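Laptop battery stops at 40 percent, is it finished?

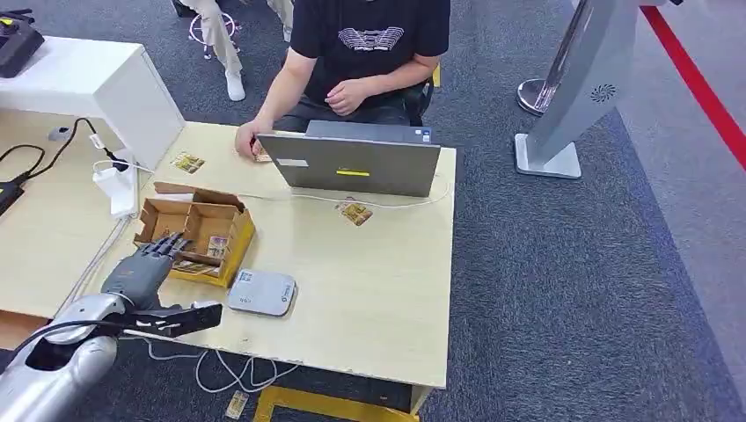
Laptop on the table, cable connected

Pirmin Trummer
Sep 4, 2021

Hello all. Since July my laptop charges until 40 percent and then stays there, also when I leave it the whole night. It is 2 years old. I have tried another socket -- same result. Must I buy a new battery?

Mirjam Egger
Before you spend money, please look in the power settings. Many laptops have a charge limit to protect the battery, and sometimes an update switches it on. If there is no limit, shut down fully, wait 8 minutes and charge it while it is off.

Hemant Dwivedi
Mine had the same. New battery, problem gone.

Silvan Eder
Mirjam is right, but check also the battery report. Mine showed 300 cycles and was still good -- the charger was too weak.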